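Storing a beaded evening bag in a small museum collection

Posted by Felicidad Tiongson

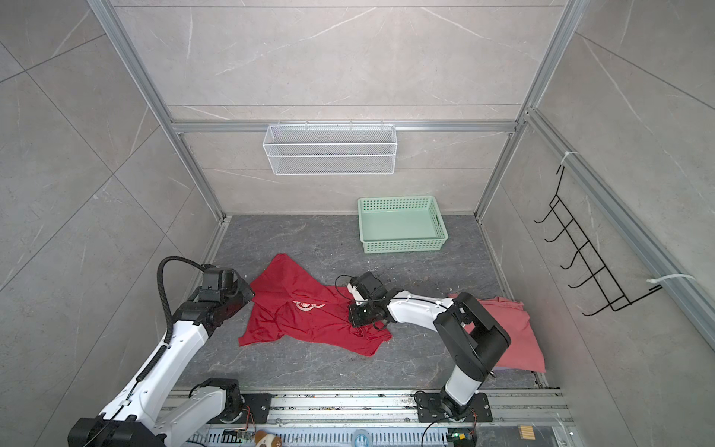 Our local history society has accepted a beaded evening bag, and I am responsible for its storage. The lining is silk and has split along one fold. Several bead threads are loose. Should the bag be stuffed, and may it hang with the costumes?

Reynaldo Manalastas
The bag should not hang. Beadwork is heavy, and the handle will carry the full weight. Please lay it flat in an acid-free box, on a padded board that can be lifted out without touching the beads. Fill it lightly with acid-free tissue – enough to soften the fold, but no more. Loose threads should be left for a conservator. Any beads already detached belong in a labeled bag kept in the same box.

Honeo
We use ordinary tissue and have had no trouble.

Manalo
Ordinary tissue may yellow and become acidic, and I would advise against it. Please also check the beads for a sticky or cloudy surface, which can indicate unstable glass. Such pieces require a drier store than most textiles, and ours is held below 43 percent relative humidity.

Comments
Besell: Is washed cotton suitable for the board cover?
Zollel: Yes, if it is undyed.

Related items
Labeling small textiles
Moth traps: where to place them
Boxes for hats and bonnets

Last updated: Wednesday, July 2, 2025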